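Chapter 7
Boxes, Trays and Dividers: Giving Small Goods a Place

Before you start this chapter, go and open a cupboard. Any cupboard will do, though the one under the bathroom basin is usually the best for our purposes, because it tends to hold exactly the sort of goods we shall be talking about: bottles, cartons, tubes, a packet or two of something bought last July and forgotten. Have a good look at how the things inside are standing, or leaning, or lying down. Then shut the door, make yourself a cup of tea if you are at home, and come back to the page.

I ask every new group to do this, and the answers I get are wonderfully alike. The tall things are at the back, the small things have slid in among them, and at least one bottle is on its side. Most people have never decided that any of it should be so. It simply happened, a little at a time, each time somebody reached in for one thing and nudged another. A stockroom behaves in just the same way, only with more shelves and more people reaching, and this chapter is about the plain cardboard that helps to keep it in order.

In Chapter 6 we dealt with shelves and racking, and with the business of deciding which goods live at waist height and which can be put up high or down low. Now we come a step closer in. We are going to look at what happens inside the box: how the space is divided, which way round a bottle or a carton should go, and how a person picking an order can find what they want without turning everything over.

By the end of the chapter you should be able to:

choose a tray or a box to suit the goods that will go in it
cut and fit simple cardboard dividers
decide whether an item is best stored lying flat or standing up
set out a small packing table so that the things you need are within reach

7.1 The trouble with one big space

My own first job was at Lerkis, a mail-order chemist's supplier with a long, chilly packing room and a kettle that took an age to boil. We kept 211 different lines, most of them small, and when I arrived nearly all of them were kept loose in deep cartons. If you wanted a bottle of hand lotion you put your arm in up to the elbow and felt about for it. We were quick at it, too, and rather proud of being quick, and I don't think it had crossed our minds that there was anything wrong until Mayuree Kaewkla came to run the room and asked us to write down every wrong item we sent out.

She let the list grow for a month. Then she pinned it up by the door and, without a word of scolding, handed each of us a knife, a steel rule and a stack of flattened boxes. We spent the whole of the following morning cutting strips. The deep cartons went, and shallow trays with two or three compartments took their place, one line of goods to a compartment. I still cut my strips the way she taught me, a touch shorter than the tray is wide, so that they drop in easily and can be lifted out again when the stock changes.

What a divider does is very simple. It stops goods from travelling. A round bottle laid in a wide, open tray will roll whenever the tray is carried, and it will fetch up against whatever else is in there. Put the same bottle in a compartment of its own and it may still roll a little, but it can't go far, and you will know where to look for it.

7.2 Lying down or standing up

Flat cartons are happy either way. Laid down, they are steady and the largest face is uppermost, so the name is often easy to read. Stood on end, they take up less floor in the box, but they need something to lean on, and a single tall carton in a roomy section will very soon be leaning at an angle. If you must keep tall cartons in a wide section, fill it, or add another strip.

Bottles want a bit more thought. Check the cap first. A screw cap in good order will put up with lying down for a while, but pumps and flip tops are better kept upright, and anything that has been opened should always be. When you do lay bottles down, try to have the labels facing up and all the necks pointing the same way. It looks fussy, I know, but a picker reading along a row is grateful for it.
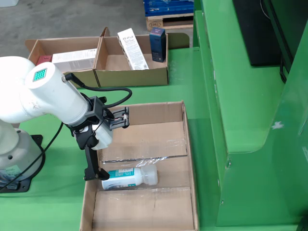 7.3 Leaving room

People who are new to this work nearly always fill every compartment they make. I did it myself. There is something very satisfying about a full tray, and an empty compartment can look like a mistake or a waste of good card. Please leave one or two all the same. New stock arrives, a customer sends something back, or a line changes its packaging and the new carton is just a finger's width too long for its old place. A spare compartment gives you somewhere to put these things while you think.

Activity 7A

Work in pairs. You will need one shallow cardboard tray, two strips of stiff card, a rule, and a mixed handful of clean, closed bottles and small cartons from home.

Lay all the goods out on the table first and sort them by height. Fit your strips, put the goods in, and carry the tray once round the room at an ordinary walking pace. Set it down, look at what has moved, and talk over with your partner whether you would shift a strip or turn an item round. Then change one thing, carry the tray round again, and make a note of the difference in your workbook. Keep the tray and both strips, as you will want them for Activity 7B.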